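Tritelar T2 Two-Arm Tabletop Station

Product page, last updated 2020-10-07

Overview

The Tritelar T2 is a two-arm station for light work on a table. It was made for places where people handle many small, different things every day: return desks, care homes, hotel back offices, packing rooms. The maker is Khalaf, and the station is sold and serviced by Isetum.

Most of our customers did not have any automation before. They ask us first about the arms, and after one week they ask mostly about the table. For this reason we write here about both, and also about the people who work next to it.

What the station does

The T2 picks up, moves, turns and lays down household goods of normal size. It can take a towel by two corners and fold it. It can move cups, boxes, bottles and soft packages to one side so that there is free space in front. It does not lift heavy loads and it is not made for sharp tools. The limit for each hand is 300 grams in fast mode. For heavier items please ask us about the slow mode.

Soft things are the hard part. A box has the same shape every time, and a towel never has. The T2 works with both hands on a cloth, one on each side, and goes slowly at the corners. A person is faster at folding, and we say this openly to every buyer. The station is useful when the folding must go on for many hours and the person has better work to do.

What changes for your staff

At the Wasalness sorting center the first station started in July. Before that, the same team stood at the folding table for the whole shift. Now one person looks after the station and the others do inspection, labeling and customer calls. The team told us three things which we want to pass on.

The first days are more tiring than the old work. People watch every movement of the hands and are afraid to leave the table. This goes away, but please plan it in your shifts.

Somebody has to own the table. If items are put back in any place, the station needs longer to find them. In Wasalness they change this role every week — it was their idea, and we now recommend it to all customers.

The work becomes quieter. Some people like this and some miss the talking at the table. Two members of the team asked to go back to hand folding for a part of the day, and this is possible, as the table can be used by hand when the arms are parked.

No job was cut at that site. We can not promise the same for every company, since it is your decision and not ours, but we ask each buyer to speak with the staff before the delivery and not after it.

Technical data

Arms: two, with jointed-finger hands
Reach of each arm: 682 mm
Status light: ring at each wrist
Table cover: felt-type cloth, can be changed without tools
Stored item profiles: more than 2,000
Setup time with trained staff: 23 minutes
Noise: suitable for a room where people talk normally

In the box

Station body with both arms and hands, power cable, one table cover, one spare set of fingertips, printed guide in English. The table and the screen around it are ordered separately. A plain screen behind the table is enough, and many customers use one they already have.

Care

Wipe the fingertips with a damp cloth at the end of the shift. Do not use alcohol on the palm housing. The table cover collects lint from towels — brush it every second day, or the hands may grip the lint together with the cloth.

Training and orders

Isetum gives one training day at your site, and it is included in the price. We prefer that the people who will stand next to the station come to this day, also when the manager has no time. For a quote, send us a short list of the items you handle and the size of your table.

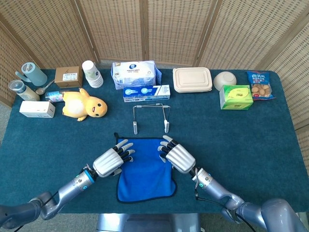 Delivery is made by our own van inside the region and by freight to other places. Please keep the carton until the training day is finished, as the arms must travel in it if they have to come back to us for service.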